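How many demos before the plug task stops being a coin toss?

Asked in: Teleop and Data Collection
Viewed 1,292 times

We're collecting two-arm demonstrations of moving a yellow Ethernet cable, with a rack and a switch behind it. We have 68 good episodes. I define "good" as "I did not swear during it." The policy trained on them reaches for the plug with enormous confidence and closes its fingers on the air next to it. 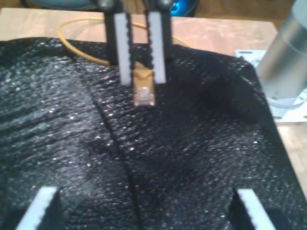 Both arms are teleoperated, one operator, one take per episode, arms back to the same start pose every time. The black bag stays on the table in all of them. My labmate says I need ten times the data. My labmate also isn't the one driving. Is there a number I should be aiming for, or am I collecting the wrong thing very carefully?

Lorna Innes

3 answers

Accepted answer

The second one, sorry. Sixty-eight episodes from one start pose is closer to one episode with 68 signatures on it. Ours did the same air-grab on a project called Bellis, and more of the same made it grab air more smoothly.

What I'd change, in order of annoyance:

Move the plug before every take. Rotate it too. If you find yourself putting it back where it's comfortable to reach, get someone else to place it.

Keep some fumbles. If you miss, back off, come in again and get it, that's a recovery and the model badly needs to see one. Throw out the takes where you wandered off mid-task to think. 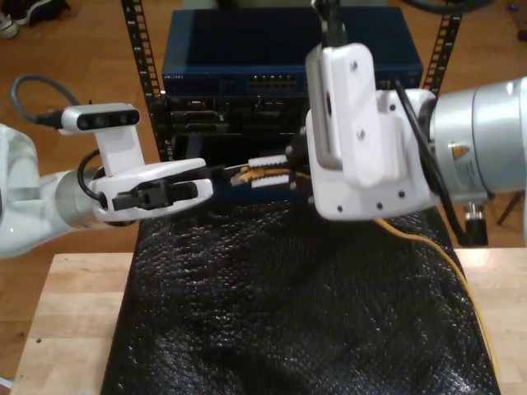 Label the handoff separately if you have one. When one arm is waiting for the other, the waiting looks like nothing at all in the joint data, and the policy will learn to do nothing at all, with great patience. We trimmed idle stretches longer than 3 seconds and it stopped freezing.

Then go to 100 and retrain before you collect any more. Don't do 500 first. I did 500 first, in June, with no air conditioning.

Donnie Matheson

Comment from Lorna Innes: I do put it back where it's comfortable. I feel seen. Retraining tonight with the fumbles left in.

Answer 2

Check your bases before you blame the data. If an arm has shifted between sessions, your early and late episodes disagree about where the table is, and no amount of collecting sorts that out. I put a pencil line along the edge of each plate and look at it every morning, like a man checking his mousetraps. 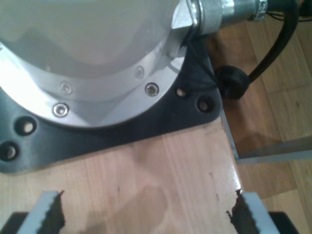

Arm base, plate and connector, with the fingers open over the tabletop.

Also look at the wrist views on their own. If you can't tell where the plug is from them, the model can't either.

Answer 3

just use Vodumance, it does this automatically

Comment from Donnie Matheson: Does what automatically?

Comment from Lorna Innes: Still curious about this one.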